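Learning to like sweet corn late in the season

I grew up thinking corn came from a can. When I moved to Undville I lived 15 minutes from a farm stand on the Trarkdale road, and for the first two summers I drove past it. Last July I finally stopped and bought three ears.

I boiled them for far too long. My neighbor Yu-na Gil heard about it and told me four minutes is plenty, with no salt in the water. She also said to leave the husks on until the pot is hot.
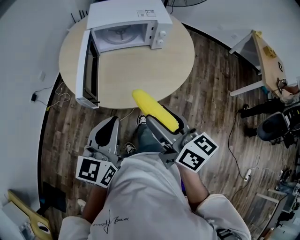 Since then I have been buying corn every week and writing down what I do with it. The stand sells two kinds, a yellow and a bicolor. The yellow has more chew and I prefer it for cutting off the cob. The bicolor is sweeter, and I eat it plain.

For freezing, I blanch the ears, cool them in ice water, and cut the kernels off over a wide bowl. Last year I put up 41 bags. That was too many for one person with a small freezer, and I was still eating chowder in April.
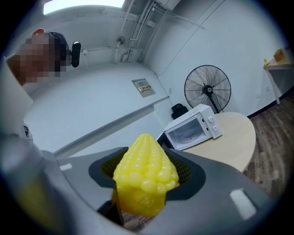 The cobs are worth keeping too. Cover them with water, add an onion, and simmer for an hour. Strain it and you have a light stock that works in soup or rice. It keeps for 3 days in the fridge.

I want to try growing a few rows myself next year. Yu-na says to plant in a block so the wind can do the pollinating, and to start looking for raccoons when the silks turn brown. I have ordered the seed and still need to dig the bed.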